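Ticket: Thumb lags behind operator glove when gripping foil-wrapped tube
Project: Musuvora / two-arm teleoperation
Opened by: Yasuo Murakami
Opened: July 15, 2019
Status: Open, waiting on one retest

Hi all! First off, the teaching sessions on the new hands are going so well that I almost didn't want to file anything. I can put the gloves on, reach for something and have the hand follow me closely enough that I forget I'm standing across the room from it. But there's one thing that keeps spoiling takes, so I'm writing it up properly.

Symptom: when I close my hand on the foil-wrapped tube, the four fingers arrive together and the thumb comes in late. The delay reads 300 ms in the Grover log. That's long enough for the tube to roll toward the fingertips before the thumb presses down, and then the recording has a little correction in it that I don't want the robot to learn. 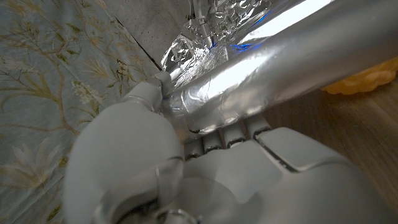
It only shows up on closing. Opening is lovely and crisp, and so is plain finger tracking with nothing in the hand (I did a whole round of slow counting on my fingers and the thumb kept up every time). Out of 15 takes I had to throw away 10, all for the same reason.

Tried so far:
- Recalibrated the glove, flat hand and fist. No change.
- Swapped to the spare glove. No change, so I don't think it's the sensor.
- Restarted the Pal bridge. Cured it for 2 takes, then it came back.
- Turned off the wrist camera preview on the operator screen. No change.
- Lowered the grip force limit. Worse! The tube rolled even more. Put it back.

The bridge restart is the interesting one, I think. Something seems to build up while we record. Approach moves near the flame are slower and I can hold the thumb steady there all day, so please don't read this as a problem with the whole task. The slow takes are some of the nicest demonstrations we have. 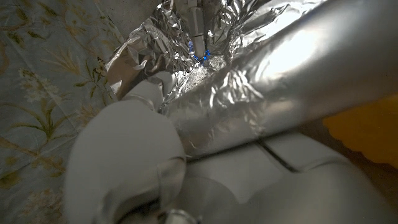
Brutlow: Thanks for the detail, the restart clue helps a lot. The thumb has its own smoothing filter in the bridge and it gets longer when the message queue fills up. The four fingers share a different one. Could you set thumb_smoothing to "fixed" in the hand profile, reload the profile and leave everything else as it was? Please also send the log from a take that goes wrong, starting before you close your hand.

Yasuo Murakami: Oh, that makes so much sense! Changed it and reloaded. The very first close felt different, like the thumb was mine again. Ran another set with the tube and the lag is gone from the log. I love this system when it behaves. Log from the old profile is attached.

Next I'd like to go back to two-handed teaching, with one hand on the foil and the other free to fetch things. Both hands load the same profile, so I've made the change on left and right. Retest will use this layout. 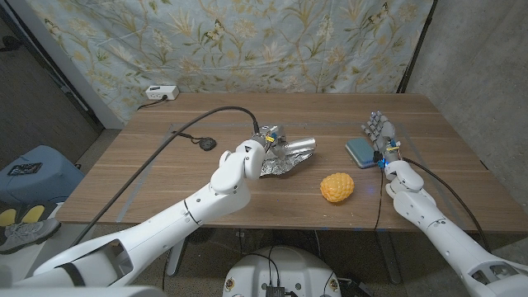

Table setup, both arms, foil at the left hand.

Still to do: one long recording without restarting the bridge, to see if the queue fills up anyway. If the thumb stays in step to the end, I'm happy for this to be closed. Could "fixed" become the default for the Musuvora profile too? New operators would have a much better first day with it.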